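Skikby Forums > Test Server > Balance Feedback
Reading time: 4 min

Coman rework on the test server: reload and turret numbers

Tín Lại
Apr 13, 2019

I put 30 battles into the reworked Coman on the test server and logged all of them. Patch notes say the reload goes up, turret traverse goes down, and the shell gets better penetration at range. All three check out. What the notes leave out is that dispersion after a turn now takes much longer to settle. In the old build you could come out from behind a rock, stop, and have a usable circle before the reload finished. In this build the reload finishes first, and you sit there exposed waiting for the aim.

My average damage went down. My hit rate past mid range went up a little. I don't think the second makes up for the first.

Replay logs are in the usual folder. Map rotation was Brulstead and Jindeten only, so keep that in mind.

Kiều Tạ

Two maps is the problem with your data. Brulstead is a city map with short lanes, and a tank with a range buff is going to look bad there whatever they do to it. Can you split the log by map?

Tín Lại

Split it. Brulstead is clearly worse than the live build. Jindeten is even, maybe slightly better if I stay on the ridge. The settle time hurts on both.

Zuzana Jelínek

I read the settle time as intended. The live Coman does everything. It brawls, it snipes, it holds a corner against tanks a tier up. If they want it to be a long range vehicle, the short range handling has to cost something. My issue is the hit points. They left it at 1000, and with that pool it can still trade shots at close range and win, slow turret or not.

Ifor Eynon

Disagree on the hit points. 1000 is the same as everything else at the tier with that armor layout. Drop it and you have a sniper that dies to one artillery hit and a sneeze. The slow turret already punishes a brawl. I flanked three of them yesterday and none got the gun around in time.

Zuzana Jelínek

You flanked three people who had owned the new build for a day. Give them a week to learn to keep the hull angled into the turn. Hull traverse wasn't touched, and hull plus turret together is still faster than most mediums can circle.

Ifor Eynon

Fair on the hull traverse. I would still take the cut out of the shell damage before the hit points.

Vy Tô

Has anyone measured the settle time, as opposed to feeling it? Bloom after hull movement and bloom after turret movement are separate values in this engine. If the turret got slower, total bloom from turret rotation should go down per second, because it scales with rotation speed. So either they raised the multiplier, or you are all turning the hull more to make up for the turret and picking up hull bloom. The second would look the same from the driver's seat.

Tín Lại

Good point, and I did not separate them. I will do a run in the training room: hull locked, turret only, then the reverse.

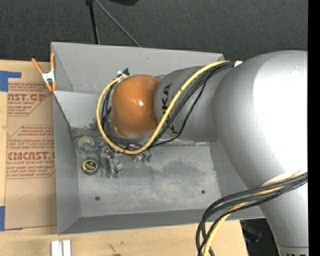
Kiều Tạ

If you are doing training room runs, turn crew skills off. The test server hands out maxed crews and the gunner perk cuts turret bloom. Half the complaints in the last round of testing came from people comparing a maxed crew to their own live crew.

Tín Lại

Done, crew skills off, no equipment, both builds.

Turret only: the new build settles slightly faster than live. Vy Tô was right about the scaling.
Hull only: the new build settles a lot slower. The hull multiplier was raised and it isn't in the notes.
Both together: slower overall, mostly from the hull.

So it is an undocumented change. I filed it as report 588. Please add your own runs there and don't open a duplicate.

Zuzana Jelínek

Then I take back part of what I said. If the hull multiplier went up, the angle-and-turn trick costs you the first shot. I still want the hit points looked at, but after this is confirmed.

Ifor Eynon

Might be a bug. They had the same value wrong on a different vehicle last June, and it was fixed before release without a word in the notes.

Vy Tô

Could be. I added a run to 588 with the stabilizer mounted. It reduces the hull bloom but doesn't bring it back to the live value. If this ships as is, the stabilizer stops being optional and the rammer becomes the slot you give up, which means the reload nerf is larger in practice than what they printed.

Kiều Tạ

Added mine too, Jindeten, same result on slopes. Will rerun when the next test build is up.

We use cookies to keep you signed in and to remember your forum settings. By continuing to browse you accept our cookie policy.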